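Oliwia Baran
Thu 22 April

Okay, it's towel week at our place, so settle in, this is going to be a long one. I have had strong feelings about kitchen towels ever since I moved to Sutedville and inherited my aunt Dorota's linen closet, which held (I counted, the one time I emptied it) 83 of them. Eighty-three! For a woman who lived alone and ate most of her suppers standing up.

A good many of those went to the animal shelter, and the really nice embroidered ones are in a drawer where I can visit them. What we use every day now is a mix of plain white towels and green microfiber, and today I want to talk about the green ones, because people keep asking me if they're worth having.

They are! With conditions. The loops grab crumbs and flour in a way flat cotton never has in my kitchen, and I can do the whole counter after a baking day with one of them and a bit of warm water. No spray, no second pass, or at least no second pass on a day when I've been careful with the syrup.

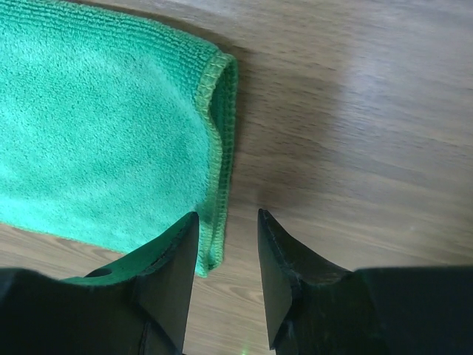
Fitriani Subramaniam
Do you wash yours with everything else? Mine came out of the dryer covered in lint from the bath towels and I have been picking at them ever since.

Oh Fitriani, I did exactly the same thing my first month. Keep them away from cotton, that's the whole secret. All that pile will hang on to every bit of fluff in the machine and then you're wiping fluff onto your clean counter. I save mine up in a little pail under the sink and run them by themselves, warm water, a small amount of plain detergent, and no fabric softener ever. Softener coats the fibers and then they just push water around.

If they're already linty, wash them again alone and give them a really good snap outdoors before you hang them up. It took two rounds for mine. And skip the dryer if you've got the space - I have a wooden rack by the back door and they're usually ready by the time I've had my lunch.

Now, the edges. I want to say something about edges because I've become a person who turns a towel over in the store and looks at the hem. A towel with a proper stitched border keeps its shape and folds square. The ones with a raw cut edge are cheaper, and fine for the garage, but after a season of washing mine went wavy like lasagna noodles and I could never get a stack of them to stand up straight.
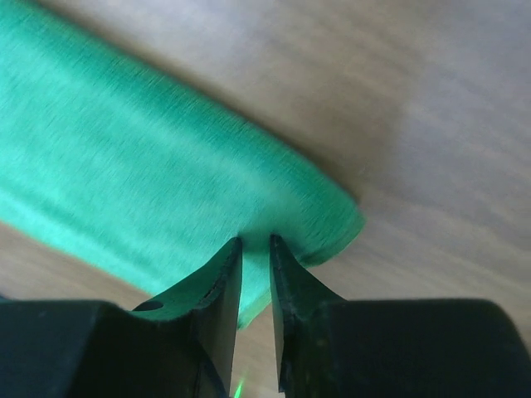
Which brings me to folding, and I know, I know, you can put them in the drawer any way you please and the dishes will still get dried. But I do find I reach for a towel more readily when it comes out as one flat piece. I fold in half the long way, smooth it out from the middle with the side of my hand, then in half again and once more if it's a big one. Microfiber is a little springy, so press down on each fold and give it a second to settle before you make the next one.

My neighbor Teodor rolls his, like you'd roll socks for a suitcase, and stands them up in a basket. It looks lovely. I tried it for all of September and I kept pulling out one and bringing three along with it, so I've gone back to folding, with no hard feelings. 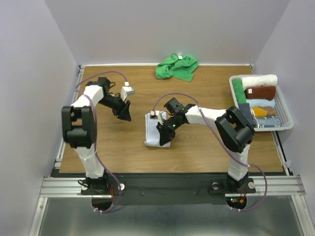 Color is my last topic, I promise. I like a system that a guest can follow without asking me anything, and ours is that white is for dishes and hands, green is for counters and spills. It doesn't need labels. I also fold the whites first, always, while I'm fresh, so at some point there's a neat white rectangle lying there and the green one is still in a wrinkled heap at the back of the table waiting its turn. The green forgives a sloppy fold much better than the white does, so I don't mind getting to it when I'm thinking about supper already.

Tomorrow I'd like to get to dishcloths, the knitted kind, and whether you can boil them (you can, with a couple of warnings I'd rather give you when I'm not typing with one thumb). If you've got a towel question leave it under this one and I'll go through them with my coffee in the morning.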